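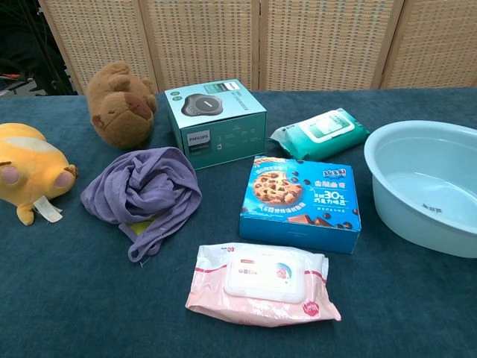 One table, one empty basin, and a job my niece could do before breakfast.

2021-09-27

I've been meaning to write this one since February, when Yogesh Dubey and I got into it over noodles about when we'd each have a machine that tidies up. Yogesh said soon. I said never, mostly to be annoying. We've both moved a bit since then, so let me try to say where I've landed.

Clearing a table sounds like the easiest chore going. You pick the thing up, you put the thing where it goes, you do it again. I can do it on the phone with my mother. And if you've watched any of the demo videos, you might think it's a solved problem, given that there's always an arm calmly putting a block in a bowl. Blocks are great! I have no blocks on my table, though. I have cookies and a capybara.

So take the stuff up there one piece at a time and think like an arm with two stiff fingers. The Philips box is a gift. Flat sides, square corners, stays the shape it was when you looked at it. The cookie box is nearly as good, just lower, so you have to decide whether to come at it from the sides or from above, and a lid with a giant chocolate chip cookie printed on it is the kind of picture a camera might take for an object all by itself. (I'd like to see a machine try to pick up the printed cookie. I've wanted to, after a long day.)

The wipes are where I start to feel sorry for the thing. Soft packs give when you squeeze them. You and I grab one and our fingers sort of work it out, and if it starts to slide we've tightened up before we've noticed. A gripper that was told "close to this width" has no such luck. Go gentle and it slides out, go hard and you've popped the lid. The pink pack says 80 on it, and a full one handles very differently from the same pack near the end of its life, when it's mostly wrapper. Same picture on the front, though!

Plush toys I used to put in the hard pile and Yogesh talked me out of it. His point was that you can be wrong by an inch in any direction and still come away with a handful of capybara. You can drop it too, and it doesn't care. I'll give him that one. The yellow one with the pink cheeks has a tag sticking out, and he thinks the tag is a trap, and I think he's overthinking the tag.

And then the purple cloth. Oh boy. Picking it up is fine, pinch anywhere and lift. But what is it? Bunched up like that I couldn't tell you what shape it is, and I have eyes and forty-odd years of laundry behind me. It's got a strap or a loop trailing off the front, ready to hook on whatever's next to it. If the job is "put it in the basin", okay, we're in business. If the job is "fold it", go make yourself a coffee, then lunch.

Yogesh keeps a little log of this stuff, which I find very charming. He had 200 tries at a pick-and-drop job written down when I last asked, and 92 percent of the boxes went where they should have. Cloth into the bin was decent. Cloth folded, on the other hand, was 4 good ones out of 40, and he admitted he was being generous with "good". I asked what happened with the other 36 and he changed the subject to parking.

Now, I do read the company stuff. Penix has a page up about a kitchen helper, Clikico keeps promising something for small shops, and a guy I used to work with moved to Brurnance to do shelf stocking, which is all boxes and cans as far as I can tell. Good for him, boxes are the place to be. What I don't see from any of them is a plain table with ordinary mixed junk on it and a video that runs start to finish at normal speed. Show me that and I'll shut up.

Here's my guess, for what a guess is worth. Sorting boxes on a shop floor - already here if you have the money and a very tidy floor. Clearing a table into one big basin - close, closer than I'd have said in February, as long as you don't mind it being slow. Putting every item back where it lives, in a house where things live in a different place each week - no, and I wouldn't hold a drawer open waiting.

I still owe Yogesh dinner if someone sells a real table-clearer before he turns fifty. He wants it in writing, so there you go, Yogesh, it's in writing. Noodles only, and you're buying the drinks.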